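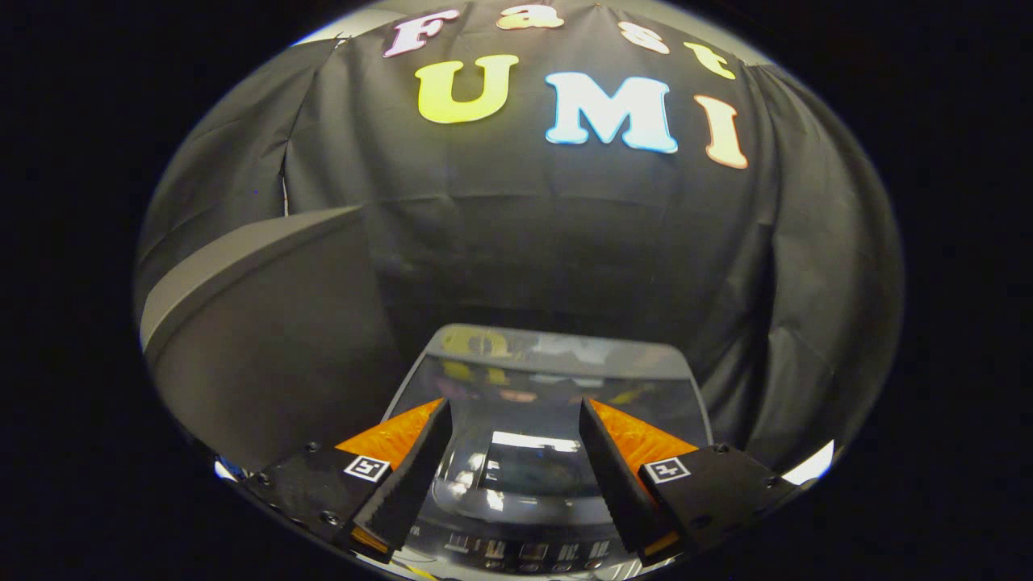 3 min read

gripshift
Anyone running the Hevholm hand-held kit? Ours came in August. Orange pads are great on clear plastic, nothing slips. Setup took 2 evenings tho

lo_bench
Disagree on the pads. Mine went soft after 12 days, sent them back

gripshift
to Mornville? how long did they take

lo_bench
6 days. new ones same thing

tapeandwire
Check your screws first, mine were lose. Pads fine since

Contact | © Giltcombe Forums | Back to top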